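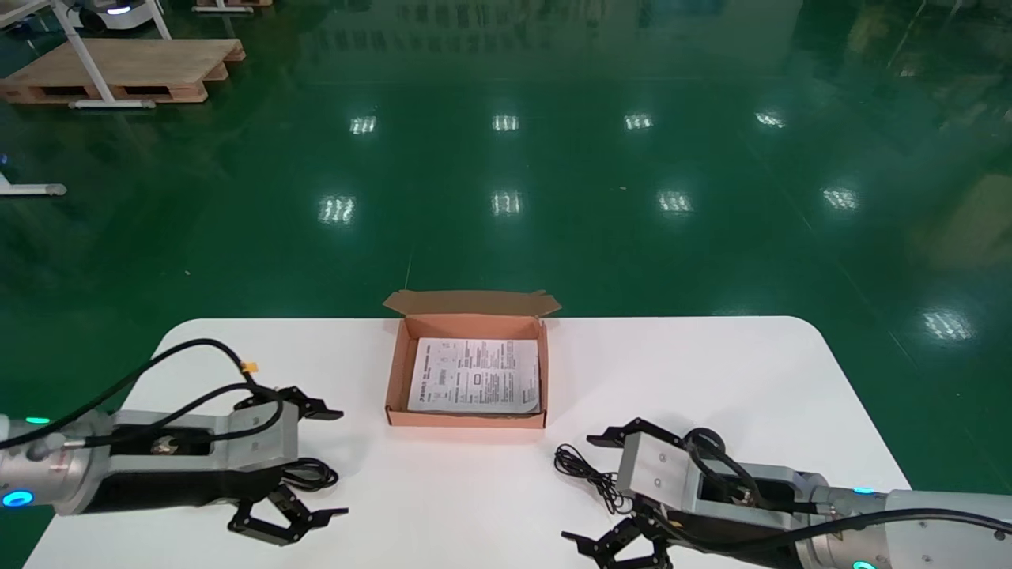 *Open carton, instruction sheet flat inside.*

# Repacking cabled equipment for storage or return

Most small equipment arrives packed well and goes back packed badly. The usual faults are tight coils, cable forced in on top of the device, and paperwork put away in a drawer and never seen again. The procedure below is the one used at the Prilldale loan store. It applies to anything that comes in a cardboard carton with a separate cable: lamps, chargers, small power supplies, desktop speakers, meters.

It does not cover mains extension reels, coaxial cable or fibre. Those have their own bend limits and should be handled according to the maker's sheet.

## What you need

- The original carton, or one of similar size
- Reusable hook-and-loop ties, 200 mm
- Paper packing tape, 50 mm wide
- Tie-on labels or plain stickers
- A dry cloth
- A soft pencil and a permanent marker
- Kraft paper for filling gaps

Wire twist ties are not suitable. The core works through the plastic after a few uses and the sharp end rests against the cable jacket. Rubber bands perish and leave a residue on PVC.

## 1. Check the contents against the sheet

Find the printed sheet and locate the parts list. On most products it is on the first panel or the last. Tick each part in pencil as it goes on the bench. If a part is missing, write it on the label now, before packing starts.

If there is no sheet, write a list by hand and put it in the carton. A model number and four or five lines are sufficient. Many makers keep older sheets online, but a paper copy in the box saves a search later.

Keep the sheet unfolded if the carton is large enough. Where it must be folded, use the existing creases. A new fold across small type makes that line unreadable within a year or two of handling.

## 2. Inspect the cable

Unplug both ends and allow anything that has been running to cool. Run the full length through a dry cloth, slowly, with finger and thumb on opposite sides. You are feeling for:

- flats, where something has stood on the jacket
- lumps, where the conductors have bunched or twisted
- cuts or nicks
- stiffness near the plug
- tackiness

Tackiness on an old PVC lead is plasticiser coming to the surface. Wiping removes it for a short time only. Put the lead in a separate bag so that it does not mark the equipment, and plan to replace it.

A cut that shows the inner insulation is a reject on any lead carrying mains voltage. Do not tape it. Cut the plug off, label the lead as scrap and put it in the electrical recycling. On low-voltage leads the decision can be left to whoever books the item in, provided the fault is written down.

## 3. Let the twist out

Hold one end at shoulder height and let the rest hang free. The cable will turn by itself for a few seconds. When it stops, the stored twist has gone. Long leads can be laid out along a clean floor and drawn through the hand from one end to the other.

Skipping this step is the main reason coils spring open in the box. A twisted cable can be forced into a circle, but it will try to form a figure of eight as soon as it is released.

## 4. Coil

Choose a diameter before starting. For a fixed lead the usual rule is a bend radius of at least four times the outside diameter of the cable; for storage we use eight. A 7 mm lead therefore needs a coil no smaller than 112 mm across. In practice most leads are happy at the width of an open hand.

Use the over-under method for anything longer than two metres:

1. Hold the plug end in the left hand with the plug pointing towards you.
2. Bring the first loop over in the normal way, palm down.
3. For the second loop, turn the right hand so that the thumb points away, and bring the cable in underneath.
4. Alternate until the cable is used up.

Each under loop takes out the twist put in by the over loop before it. The finished coil lies flat and can be thrown out in a straight line. If it produces a string of knots when paid out, an end has passed through the middle of the coil. Keep hold of both ends while tying to avoid this.

Short leads can be folded in long loops. Do not wrap them round the power supply block. The wrap puts the full bend at the point where the cable leaves the moulding, and that is where the conductors break.

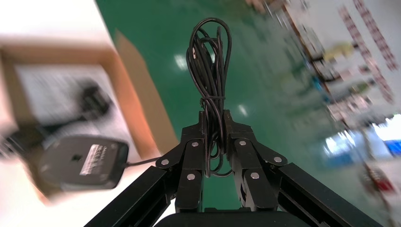

## 5. Tie and label

Fix the tie round the bundle at one point for short leads and at two opposite points for long ones. It should be firm enough to stop the loops sliding, with room to push a pencil underneath. A tie pulled down hard leaves a waist in the jacket, which can be permanent after a warm summer in a loft.

Put the label on the tie, never on the cable. Adhesive left on a jacket collects dust and makes the next inspection harder. A useful label has the following:

| Line | Content | Sample entry |
|---|---|---|
| 1 | Equipment name | Arulo desk lamp |
| 2 | Stock number | 3042 |
| 3 | Length and connector | 1.8 m, barrel plug |
| 4 | Month checked | February |
| 5 | Faults | None |

Write the same stock number on the carton and on the top corner of the sheet. With all three marked, a stray lead can be matched to its box in a few minutes. Without them it becomes part of the drawer of unknown leads, and ours reached 17 kg before Karunaratne sorted it.

Connector type deserves care. Barrel plugs of different sizes will often fit the same socket loosely, and the voltages behind them are not standard. If the supply is separate, copy its output voltage, current and polarity on to the label.

## 6. Load the carton

Order matters more than neatness.

1. Heavy items first, against the base.
2. Fill the gaps beside them with crumpled kraft paper until they do not shift when the carton is tilted.
3. Lay a sheet of card or folded paper over any screen, lens or polished face.
4. Place the coil flat, clear of the flaps. Plugs should face inwards, with the pins away from the device.
5. Lay the instruction sheet on top.

The sheet goes in last so that it is the first thing found when the box is opened. Cartons with shaped inserts sometimes have a slot for it underneath; ignore the slot.

The coil should drop in under its own weight. If it has to be pushed, it is too large for the gap and should be retied as an oval. Do not reduce the diameter to make it fit.

Close the flaps without tape and press lightly on the middle. Any spring means that something is standing proud, most often a plug. Open the carton and move it.

## 7. Check the carton itself

Corrugated board loses strength each time a flap is folded. A split along a crease can be repaired with one strip of paper tape on the inside and one on the outside. A missing corner is acceptable for shelf storage but not for the post, as the stack load is carried mainly by the four vertical edges.

Board that feels soft or smells of damp should be replaced. Do not dry it on a radiator and put it back in use, as the glue lines will have let go.

For long storage, keep cartons off bare concrete. A slatted shelf is best. Our Norkivine shelving takes 17 medium cartons per bay with the labels facing out, and nothing is stacked more than three high. 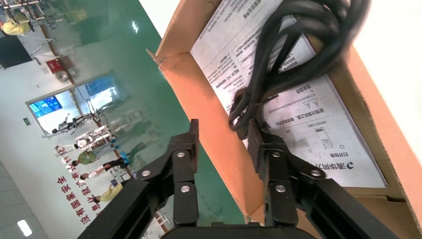 Berenice Orozco disagrees with the loading order where returns are concerned. She wrote to say that she puts the coil in a paper bag and loads it before the device, in a corner, because couriers turn parcels over and a loose coil on top will travel. The point is fair. For posted items use her order and keep step 6 for the shelf.

Balthasar Stöckli asked whether cable should be stored hanging. It can be, on a broad peg with a diameter of at least 60 mm. A nail or a thin hook puts the whole weight on one short length and gives a kink there.

## Interval for rechecking

Open each stored carton once a year. Retie the coil at a different point, feel the jacket near both plugs, and change the month on the label. Leads with a tacky jacket are checked every six months until replaced.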